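Typed up from notes, sorry for the gaps. We spoke in the back room of the gallery in Burport a little after 11 in the morning, with the install half done and somebody drilling next door. The show is called Salinas and it opens in September. The artist works under the name Ornach and prefers to leave it at that, so I will too.

First question, the obvious one. Why salt?

"Because it was there." Long pause, drilling. "I was living over a fish place. They threw out sacks of it. I started packing it into moulds with wet clay to see what would happen and mostly what happened was a mess."

The mess went on for a couple of winters. Most of the early pieces fell apart in the kiln or, worse, looked fine and then fell apart on a shelf months later. A few survived. One of them is by the door in this show, a low grey thing like a loaf that's been sat on, and Ornach won't sell it.

"I get asked every time. No. It's the only one from that year that stood up."

The main room is one work, Jasoron. 205 tiles laid straight on the floor, all made by kneeling on the clay and pushing down with the forearms until it stopped moving. You can see the elbow in some of them. I asked whether the number meant anything.

"It's how many fit. I made roughly 500. The rest cracked or I didn't like them. There's a wall in my studio made of the ones I didn't like, it's quite a good wall."

And the name?

"Made up. I wanted a word that sounded like a place you'd go past on a train. I had a list. The others were terrible."

We walk round the edge of it. You're allowed to step on the tiles, which I hadn't taken in from the press sheet, and I do one nervously and then a few more. They give slightly, or the sand under them does. There is a noise, a sort of dry click. Ornach is listening to it more than looking.

"That one's loose. I like that one. The gallery wanted to bed them all down properly, I said leave it."

Will people break them?

"Some people will. Fine. There are spares in a crate and when the spares are gone there'll be gaps."

The gallery seems less relaxed on this point. A sign has gone up asking for flat shoes, and while we were talking it was moved 2 times.

Back to sitting down. Tea, no milk. I ask about the body, as everyone writing about this work does, and get a sigh.

"I don't mind it. It's just that people write 'the body' like it's a subject I picked. I've got bad knees. The tiles are the size they are because of how far I can lean before it hurts. When I was younger they'd have been bigger. So yes, it's about the body, in the way that carrying shopping is about the body."

Is there a plan before starting, drawings, that kind of thing?

"Lists. Amounts of salt, amounts of clay, how long it sat. I don't draw. I used to feel I ought to, so I bought nice paper and it went damp."

What about colour – the new wall pieces are nearly all white, and the older work was rust and brown and a really nasty green.

"I liked the nasty green!" First proper laugh of the morning. "The white came from running out of everything else. Then I noticed how much goes on in it. Put it near a window, it goes blue at one end and by teatime it's the colour of porridge. I didn't have to do anything, which suited me."
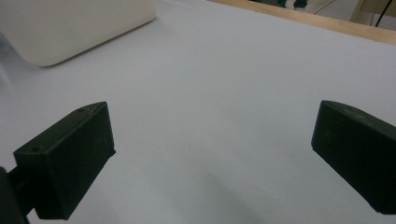 *White surface, pale grey with a faint lavender-blue tint towards the top.*

There are people who find the white work cold. One review of the last show said it was like visiting a very expensive fridge. Ornach has this more or less by heart.

"I thought that was fair. I'd have said a cheap fridge."

I wanted to get on to the move to Burport, and whether the sea has anything to do with it, but time was going. Short version: rent. The studio is an old net store with a good floor and no heating, so the clay work stops in the coldest weeks and the wall pieces get made instead. The sea is "over there, I see it when I buy bread".

What next?

"Sleep. Then something upright. Everything I've made for years has been lying down and I'd like to try a thing that stands. It might fall over. I've told the gallery it might fall over."

And do they mind?

"They've asked how tall."

The drilling stopped about then and we both lost our thread. Ornach went off to look at the sign, which had been put somewhere new agian, and I did one more lap of the tiles before I left. Found the loose one. Stood on it twice.

*Salinas opens in Burport in September. Entry is free. Flat shoes please.*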